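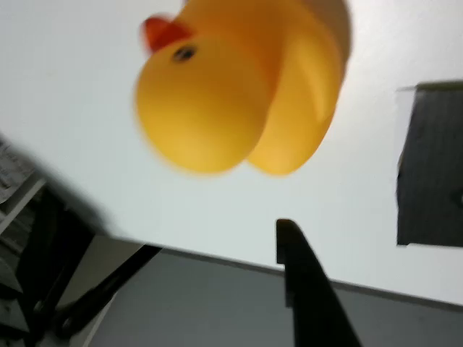 GALLERY / SMALL THINGS

The Yellow Duck on the White Desk

By Ava
July - 2,113 views

I keep this gallery for small objects, the kind you can hold in one hand and forget in a drawer. Until now I have shown here buttons, corks, pencil ends and a family of salt shakers. This month it is the turn of the rubber duck.

I must say first that I am not a collector of ducks. I have 3 of them, and two are living on the edge of my bathtub in Sanside, where they are losing their color slowly. The third one came with me to the desk, and it is the one on this page. I bought it in a shop called Bullier, which sells mostly kitchen goods but has a low basket near the door with toys for children. I am not a child since a long time, but I looked in the basket anyway.

What I like about it is the yellow. When you think of a rubber duck, you think of one single yellow, flat like in a coloring book. But look at the head in the close picture. On one side it is almost lemon, and toward the other side it becomes a deep gold, nearly orange. In the place where the head meets the body the color is the strongest of all, like the yolk of a good egg. I tried once to paint this with watercolors and I used 5 different yellows from my box, and still my duck looked like a piece of cheese.

The second thing I like is how simple the form is. The head is nearly a ball. The eye is only a small black oval. The side of the body comes down in one long round line and finishes softly, with a paler fold along it. I think that the person who drew this shape the first time was very sure of what to leave out. There is no feather drawn on the head, and you do not miss it. The beak goes a little up at the tip, and for me this is what gives the duck its character. With a straight beak it would be a serious bird.

A few words about the white surface. Readers wrote to me after the salt shakers to ask why I do not use a tablecloth or colored paper. I tried both. With a pattern under it, a small object becomes part of the pattern. With strong blue paper, yellow plastic starts to look green at the bottom, and I do not enjoy it. White is more difficult to keep clean, but it is quiet, and it also shows you that white is never completely white. In the close picture it is a little cold in one part and warmer and more gray in another.

For those who want to try at home, my advice is short. Wipe the desk two times, first with a damp cloth and then with a dry one. Go closer than you think is polite. Do not be afraid if the outline becomes soft, a duck is a soft subject. And do not only make portraits. Put the object near other things, so that the eye can compare round with square and shiny with dull. Give yourself 30 minutes with one object before you take the next one. In the beginning it is boring, then after a time you start to see it.

I was asked also if an object has to be old or valuable to be in this gallery. No, it does not. My neighbor's key ring was here in the spring and it cost less than a coffee. The only rule is that it is small and that I have looked at it for longer than necessary.

In the wider picture below, the duck has company. I like how its round head sits next to the flat square pad, and how the big gray shadow lies on the desk with no hard color in it. The black parts make the yellow jump forward even more. There is also some red, and one green light, so it is a busy picture for this gallery - but the duck is still the first thing I see. 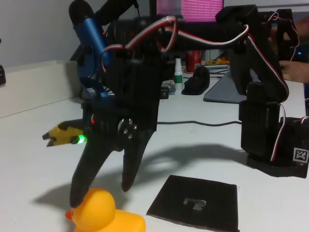
Rubber duck and black square pad on the desk, under the black robot arm.

Next month I will show spoons, only the small ones. If you have a spoon with a strange handle, please write to me before the end of July, I am still looking for more.

14 comments - 3 shares

Contact: Ava, Sanside | © Ava, all pictures and text | Back to top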